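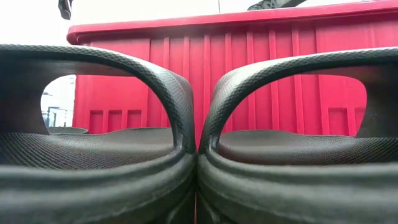
Westora wants us to believe that 2,000 steps a day in its "recovery footwear" will undo what a bad office chair did to your back. The claim is printed on the tag, next to a price of $60. I have read the study behind it, all 11 pages, and it tested 18 people for one month, every one of them already getting physical therapy. There was no group in ordinary shoes. Take a plain pair of black slides, the kind with one thick strap and a fine diamond pattern on the rubber, and ask what a recovery shoe does that they don't. I asked Westora twice. The first reply sent me back to the tag.

The second talked about "energy return," a phrase I have also seen on mattresses. Gladys Rweyemamu, who treats feet for a living at the Haldane clinic, was more useful. Soft soles feel nice after a long shift, she told me, and feeling nice is worth something. She would not put a number on it – and she would not pay extra for one.

Several readers wrote in May to say their pair helped. I believe them. I would still like to see the same test run against a cheap pair from the drugstore, and Westora says it has no plans for one.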